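Robot Software, Unit 4: Two arms, one ball, and who gets to go first
Course notes, Faith Waweru

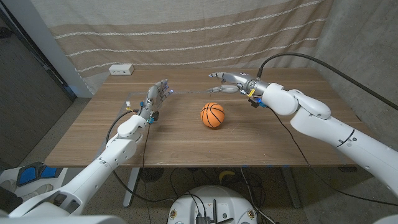 Last time we finished with each arm happily planning for itself, and I promised we'd look at what happens when you run both planners together. So these notes are about coordination. Have your Unit 3 code open while you read, you'll want to poke at it as you go.

Let's start with perception, as that's where most of your bugs are going to come from. The detector gives us a ball centre in the head camera's coordinates. Neither arm cares about the head camera! Each one wants the target in its own base coordinates, so the same point has to go through two different transforms, and if your calibration is a bit off the two arms will believe in two slightly different balls. When I first tried this the left arm and the right arm disagreed by a finger's width, and I spent an afternoon blaming the planner. Check it before anything else: send the detected point through both transforms, bring both results back into the torso frame, and print the difference.

An orange ball on a brown wooden top is a kinder problem than it could be, but please don't get lazy and threshold on colour alone. Warm wood and orange sit closer together than you'd think once the light changes. Fit a circle to the outline and use the known ball size to get depth. The black seams will break up your blob, so fill the holes before you fit.

Now timing. The hand controller in our setup runs at 200 Hz and the planner takes almost 400 ms to come back with a path. Do the sum: that's 80 control ticks where the hands are working from old news. If the ball is sitting still, fine. If one hand nudges it, the other is now reaching for somewhere the ball used to be. Every target you pass along needs a timestamp, and the controller should refuse one that's too stale. (Imani Wanyama's group last year set no limit at all and got some very confident grabs at thin air.)

So, who goes first? There are three schemes worth knowing.

Leader and follower. One arm plans, the other treats the leader's whole path as an obstacle that moves. Easy to write, easy to debug, a bit slow. Start with this one.

Joint planning. You glue both arms into one big robot and plan for all the joints together. Lovely paths when it works, but the search space gets enormous and your planning time goes with it.

Shared zone with a lock. Split the tabletop into left, right and middle. An arm has to hold the lock before it enters the middle. Tamsin Kasprzak will shout at me for calling this planning – it's really scheduling – but it's cheap and it catches a lot.

A word about collision models. Most of you will load the arm and hand meshes and the tabletop, then stop. Cables aren't in the model. They loop out from the wrists and trail over the table, and your planner will swing a forearm through one without a second thought. The simple fix is a fat capsule around each wrist, big enough to cover the loop. It costs you some reach and I think it's worth it. Limit the wrist roll as well, or you'll wind the cable up over several runs and wonder why the hand feels stiff.

For the lab, build the leader and follower version in the Prirko simulator, with the ball starting midway between the hands. Log every target with its timestamp, and log the age of the target at the moment the fingers begin to close. Then swap the leader and run it again. I'd like both plots on one page, same axes, with a short paragraph on which arm did better and why you think so.

Hand-in is September 22, 2025, to Subira Kashindye. If your transforms disagree and you can't see why, bring me the printout and we'll go through it together.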